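로봇 팔을 사기 전에 서랍부터 세어 보자

장비 예산을 짤 때 사람들은 대개 팔부터 고른다. 가반하중, 도달 거리, 반복 정밀도를 표로 만들고 견적서를 나란히 놓는다. 나도 그렇게 했다. 그리고 그 순서가 틀렸다고 생각하게 되었다. 이 글은 작은 조직이 가정용 가구를 다루는 로봇 작업을 준비할 때 돈을 어디에 먼저 써야 하는지에 대한 내 의견이다.

우리 팀은 인원이 여섯 명이고, 수납가구 회사인 Darnau와 함께 서랍과 문을 여닫는 조작 작업을 준비하고 있다. 최종 목표는 전시장과 시험실에서 팔이 가구를 반복해서 열고 닫는 것이다. 내구 시험용 전용 지그는 이미 있다. 다만 지그는 제품 하나에 맞춰 만든 물건이라 손잡이 모양이 바뀌면 다시 제작해야 한다. 로봇 팔을 검토한 이유가 거기에 있다.

처음 예산안에는 팔 두 대, 그리퍼 두 벌, 받침대, 안전 펜스가 들어 있었다. 시뮬레이션 항목은 맨 아래에 한 줄로 적혀 있었고 금액은 전체의 9퍼센트였다. 가구 견본 구입비는 아예 빠져 있었다. 회의에서 이 항목을 지적한 사람은 Darnau의 구매 담당 Ratree Rungrueang이었다. 그의 질문은 간단했다. 팔이 도착한 첫 주에 무엇을 잡을 것이냐는 것이었다. 우리는 답을 하지 못했다.

팔을 늦게 사자는 주장

내 주장은 팔 구매를 예산의 후반부로 미루고, 그 앞에 시뮬레이션과 견본 조사를 두자는 것이다. 장비는 들어오는 날부터 감가가 시작되고 유지보수 계약도 그날부터 돌아간다. 무엇을 잡을지 모르는 상태로 석 달을 보내면 보증 기간의 4분의 1이 그냥 지나간다. 반면 시뮬레이션에 쓰는 돈은 대부분 인건비와 계산 비용이고, 중간에 방향을 바꿔도 남는 것이 있다.

가구 조작에서 까다로운 부분은 팔의 움직임보다 손잡이와 손가락이 만나는 몇 센티미터다. 봉 모양 손잡이는 양쪽에서 집으면 된다. 앞판에 홈을 파 넣은 손잡이는 사정이 다르다. 집을 돌출부가 없으므로 손가락 끝을 홈에 넣어 걸어야 하고, 그러려면 손가락의 두께와 홈의 깊이가 맞아야 한다. 카탈로그에 나오는 최대 개폐 폭은 이 문제에 별로 도움이 되지 않는다. 우리가 후보로 올린 Jadis 계열 앞판은 대부분 홈 손잡이였는데, 예산안의 그리퍼는 봉 손잡이를 기준으로 고른 것이었다.

시뮬레이션에서 그리퍼를 홈 바로 아래에 가져다 놓으면 이런 문제가 구매 전에 눈에 들어온다. 각진 손가락 두 개가 홈 앞에서 얼마나 크게 보이는지, 모서리가 둥글게 마감된 홈의 어느 지점을 노려야 하는지를 두고 팀이 같은 화면을 보며 이야기할 수 있다. 견적서를 앞에 놓고는 나오지 않던 이야기다.
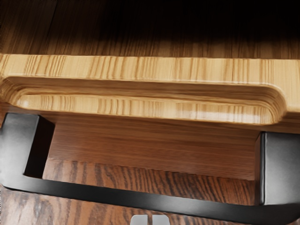
예산표를 어떻게 바꿀 것인가

내가 제안한 예산표는 세 단계로 되어 있다. 첫 단계는 대상 조사다. 실제로 다룰 가구의 앞판을 모으고 손잡이의 치수를 잰다. 홈의 깊이, 입구 높이, 모서리 반경, 윗변의 둥글기까지 적는다. 여기에 드는 돈은 크지 않다. 제조사에서 재고 앞판을 얻을 수 있으면 운송비 정도로 끝난다.

두 번째 단계는 시뮬레이션이다. 우리는 Żak이라는 이름의 내부 도구를 쓰고 있고, 한 가지 설정을 평가할 때 접근 자세를 바꿔 가며 3,000회를 돌린다. 숫자 자체에 특별한 의미는 없다. 밤새 돌려서 아침에 볼 수 있는 양이 그 정도다. 중요한 것은 결과를 구매 조건으로 바꾸는 일이다. 손가락 끝이 몇 밀리미터 이하여야 하는지, 손목이 어느 각도까지 꺾여야 하는지, 당기는 방향으로 힘이 얼마나 필요한지를 문장으로 적어서 견적 요청서에 넣는다. 이 문장이 없으면 공급사는 자기들이 가장 많이 파는 구성을 보내온다. 공급사를 탓할 일은 아니다.

세 번째 단계가 팔과 그리퍼 구매다. 여기서도 한꺼번에 사지 말고 한 대로 시작하는 편이 낫다. 두 대를 동시에 사면 할인이 붙는다. 우리도 그런 제안을 받았다. 하지만 첫 대를 쓰면서 손가락 형상이나 케이블 배치를 바꾸게 된다면 둘째 대의 사양도 바뀔 가능성이 높고, 할인받은 금액은 개조 비용으로 나간다.

손가락은 소모품으로 잡는다

예산 분류에서 자주 틀리는 것이 그리퍼 손가락이다. 많은 조직이 손가락을 본체의 일부로 보고 자산에 넣는다. 나는 소모품 항목에 넣어야 한다고 본다. 나무 앞판을 반복해서 걸어 당기면 손가락 끝이 닳고, 반대로 손가락이 단단하면 앞판에 자국이 남는다. 어느 쪽이든 교체가 필요하다. 자산으로 잡아 두면 교체할 때마다 승인 절차를 밟아야 하고, 그러면 현장에서는 닳은 손가락을 계속 쓰게 된다.

우리는 손가락 가공을 Vutex에 맡기기로 했고 연간 9벌을 예산에 넣었다. 재무 쪽에서는 많다고 했다. 나는 적다고 생각한다. 새로운 손잡이 형상이 추가될 때마다 적어도 한 벌은 시험용으로 버린다고 보아야 한다.

앞판도 마찬가지다. 시험용 앞판은 긁히고 찍힌다. 전시용으로 되돌릴 생각으로 빌려 오면 엔지니어가 겁을 내서 힘을 제대로 걸지 못한다. 처음부터 버릴 것으로 사는 편이 시험도 빠르고 결과도 낫다.

반론에 대하여

이 제안에 대한 반론은 두 가지였다. 하나는 시뮬레이션을 믿을 수 있느냐는 것이다. 맞는 지적이다. 화면 속의 나뭇결은 그럴듯해도 마찰 계수는 우리가 넣은 값일 뿐이다. 서랍 레일의 뻑뻑함이나 습도에 따른 뒤틀림은 거의 반영되지 않는다. 그래서 나는 시뮬레이션으로 성공률을 약속하지 않는다. 들어가지 않는 손가락, 닿지 않는 자세를 걸러내는 용도로만 쓴다. 기하학적으로 안 되는 것은 현실에서도 안 된다. 이것만 걸러내도 구매 후보가 절반으로 줄었다.

다른 하나는 일정이다. 팔의 납기가 길기 때문에 먼저 주문해 두어야 한다는 것이다. 이 반론에는 일부 동의한다. 납기가 긴 품목은 사양이 덜 정해진 상태에서도 자리를 잡아 두어야 할 때가 있다. 다만 그럴 때도 팔 본체만 예약하고 그리퍼와 손가락은 주문하지 않는 방법이 있다. 본체의 선택지는 몇 개 되지 않고 도달 거리만 넉넉하면 대체로 쓸 수 있다. 끝단은 그렇지 않다. 우리가 받은 견적에서는 그리퍼를 분리해 주문해도 본체 가격이 달라지지 않았다.

조금 더 어려운 문제는 회계연도다. 올해 쓰지 않은 장비 예산이 내년으로 넘어가지 않는 조직에서는 팔을 미루자는 말이 예산을 포기하자는 말과 같게 들린다. 우리도 3월에 마감이 있었다. 결국 본체 한 대만 계약하고 나머지는 다음 해 항목으로 다시 올렸다. 다시 올리는 과정에서 금액이 깎였고, 나는 그 정도는 감수할 만하다고 판단했다. 팀 안에는 아직 동의하지 않는 사람도 있다.

견적을 요청하기 전에 정할 것

비슷한 구매를 앞둔 조직이라면 견적 요청서를 보내기 전에 다음 내용을 한 장에 적어 보기를 권한다. 다룰 손잡이의 종류와 각각의 치수. 손가락이 들어갈 수 있는 최소 공간. 당겨야 하는 거리와 방향. 앞판에 자국이 남아도 되는지 여부. 손가락 교체 주기와 그 비용을 낼 부서. 마지막 항목은 기술 문제가 아니지만 우리 경우에는 합의에 가장 오래 걸렸다.

이 한 장을 채우지 못하면 아직 팔을 살 때가 아니라고 본다. 우리 표에도 빈칸이 하나 남아 있다. 윗변이 둥근 앞판에서 손가락을 어디까지 밀어 넣어야 미끄러지지 않는지는 실물로 시험해야 하고, 그 시험에 쓸 앞판은 다음 분기 예산에 들어가 있다.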